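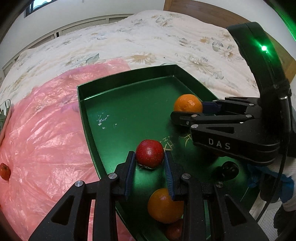 Last changed: July, by L. Ortner

Keeping apples and oranges from going bad so fast

Quick version, full one when I get time.

Sort first. Anything with a bruise or a soft spot goes in the eat-now pile. One bad apple really does take the others with it.

Don't wash yet. Wash right before eating. Wet skins mold.

Apples — fridge, bottom drawer, bag with a few holes poked in it. Not sealed. Mine go several weeks like this, longer for the hard tart kinds. A damp paper towel in the bag helps if your fridge runs dry.

Oranges — counter is fine for a week or so. After that, fridge, loose, no bag. They sweat in plastic and get that blue fuzz underneath where you dont look.

Keep the two apart if you're storing for more than a few days. Apples give off a gas (ethylene) that ages other stuff. A mixed tray or bowl on the table is OK for what you'll eat by the weekend. Small red apples and a couple oranges, done. Refill from the fridge.

Same goes for carrots, they turn bitter next to apples. Potatoes, Dorin says keep those away too. I do.

Check every 2 days. Turn things over. Takes a minute.

Already wrinkly? Apples: peel, chop, simmer with a splash of water, lid on, mash. Oranges: juice them and freeze it in a ice cube tray.

Freezing apple slices — dip in lemon water, lay flat on a sheet till hard, then bag. Label the bag.

Pears and bananas are on the other page, still needs fixing.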